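Recalculer une taille de bracelet rigide : ce que donne le périmètre intérieur

Les conversions de tailles de bracelets rigides que l'on trouve en ligne se contredisent, parfois de plusieurs millimètres. J'ai repris la question depuis le début en août, après deux retours de commande chez Clomenel pour un même modèle. Je note ici la méthode, les formules et les écarts constatés, pour ne pas avoir à refaire le travail l'an prochain.

Trois familles à distinguer

Le jonc fermé est un anneau continu. Il passe par la main, et c'est donc la main qui fixe la taille, le poignet n'intervenant que pour le confort. On le cote par son diamètre intérieur.

Le jonc ouvert présente une coupure. On l'enfile par le côté du poignet, là où les deux os sont superposés, puis on le fait tourner d'un quart de tour. Deux cotes sont nécessaires : le périmètre intérieur (ouverture comprise) et la largeur de l'ouverture. Beaucoup de fiches ne donnent que la première.

Le bracelet à charnière se cote comme un jonc fermé, mais se choisit au poignet. La confusion entre les deux est la première cause d'erreur que j'ai rencontrée.

Mesurer la main

Pour un jonc fermé, on replie le pouce vers l'auriculaire et on mesure le tour de main au point le plus large, sans serrer. Le diamètre intérieur s'obtient en divisant par 3,14. Un tour de main de 204 mm donne 65 mm. On arrondit à la taille supérieure si le jonc est épais, parce que la section frotte davantage sur les articulations.

Le ruban de couturière est à éviter s'il est ancien, le tissu s'allongeant avec l'usage. Le mien était faux de 2 mm sur 20 cm. Une bande de papier découpée au cutter, marquée au crayon fin puis reportée sur un réglet métallique, donne une valeur répétable. Je prends trois mesures et je garde la médiane.

Mesurer le poignet

Pour un jonc ouvert, on mesure juste au-dessus de la tête du cubitus, côté avant-bras. La main doit être détendue, paume vers le bas. Poing fermé, la valeur augmente, et l'erreur va toujours dans le même sens.

Il faut ensuite ajouter l'aisance. J'utilise 10 mm pour un port près de la peau et 18 mm pour un port libre. Au-delà, un jonc ouvert tourne et l'ouverture finit sur le dessus du poignet, là où elle accroche les manches.

Le problème de l'ovale

La plupart des joncs ouverts ne sont pas ronds. La fiche annonce pourtant souvent un diamètre, sans préciser s'il s'agit du grand axe, du petit axe ou d'une moyenne. Pour un ovale de 60 mm sur 50 mm, les trois lectures donnent :

Grand axe seul : 188 mm de périmètre.
Petit axe seul : 157 mm.
Moyenne des deux axes : 173 mm.

La troisième valeur est la plus proche du périmètre réel de l'ellipse. L'erreur reste inférieure au millimètre pour ces proportions, donc il est inutile de recourir à la formule de Ramanujan. Les deux autres lectures sont inutilisables.

C'est l'explication de mes deux retours. Le vendeur cotait le grand axe, le tableau de conversion supposait un cercle, et le modèle commandé était nettement trop petit.

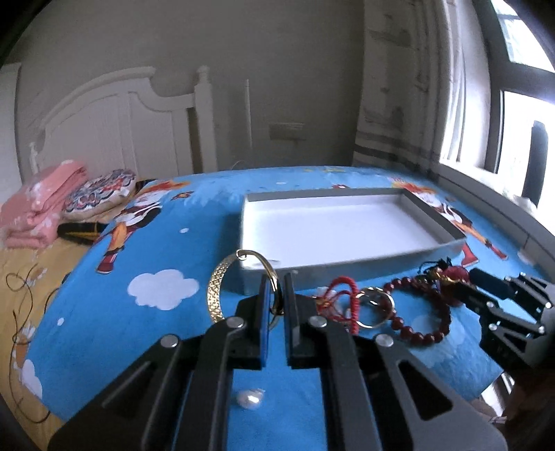

Jonc ouvert doré : bande texturée d'un côté, partie lisse et plus fine de l'autre.

Largeur de bande et taille ressentie

Une bande large réduit l'aisance à périmètre égal. Le poignet est conique, et une bande de 15 mm porte sur toute une portion du cône, alors qu'un fil de 3 mm trouve seul sa position. La correction que j'applique est empirique :

Jusqu'à 5 mm de large : aucune correction.
De 5 à 12 mm : ajouter 3 mm au périmètre.
Au-delà de 12 mm : ajouter 6 mm.

Lorsque la largeur varie le long du bracelet, je retiens la valeur maximale. C'est prudent, et l'excès éventuel ne se sent pas au porter.

Eimear Ó Briain, qui a tenu longtemps un atelier de réparation et avec qui je corresponds sur ces sujets, applique une correction de 4 mm au-dessus de 10 mm et rien en dessous. Nos résultats diffèrent peu sur les poignets moyens. Ils divergent sur les petits, où sa règle me paraît trop serrée.

L'ouverture

Une ouverture de 24 mm convient à la majorité des poignets adultes que j'ai mesurés. La cote à comparer est l'épaisseur du poignet prise de profil, au pied à coulisse, sans comprimer les chairs. L'ouverture peut être inférieure de quelques millimètres à cette épaisseur, les tissus mous absorbant la différence.

Il ne faut pas écarter un jonc ouvert pour l'enfiler. Chaque ouverture forcée écrouit le métal, et la déformation se concentre à l'opposé de la coupure. Sur un laiton doré, le dépôt se fissure avant le support, et la fissure n'est visible qu'à la loupe. L'argent 925 supporte mieux l'opération, à condition qu'elle reste exceptionnelle. Un or 750 (poinçon tête d'aigle en France) se reprend en atelier sur un triboulet ovale, ce qui ne concerne pas les articles plaqués.

Comparaison des barèmes

J'ai comparé trois barèmes sur un même poignet de 160 mm, port libre, bande de 8 mm. Ma méthode donne 160 + 18 + 3, soit 181 mm.

Clomenel : 176 mm, sans correction de largeur.
Jirkov : 182 mm, correction incluse, port libre par défaut.
Lenihan : taille M, correspondant à une plage de 170 à 185 mm.

Le barème Jirkov est le seul à indiquer le lieu de la mesure. Celui de Lenihan est cohérent mais trop large pour décider entre deux tailles. J'ai écrit à Clomenel pour demander si la cote était prise sur le grand axe. La réponse confirmait que oui, et que la fiche serait complétée. Elle ne l'était pas à ma dernière consultation.

Vérifier à réception

Poser le jonc à plat sur du papier millimétré, tracer le contour intérieur au crayon dur, tenu bien vertical. Relever les deux axes, faire la moyenne, multiplier par 3,14. Un écart de 1 mm sur chaque axe entraîne 3 mm sur le périmètre, ce qui suffit à changer de taille. Le pied à coulisse est préférable pour les axes, avec les becs intérieurs et sans appuyer : une bande mince fléchit sous l'outil et la lecture augmente.

Il me reste à traiter les joncs torsadés, dont le diamètre intérieur dépend du point de mesure. J'ai deux pièces à relever et pas encore de protocole satisfaisant. Le tableur avec les formules est disponible sur demande, au format ODS uniquement.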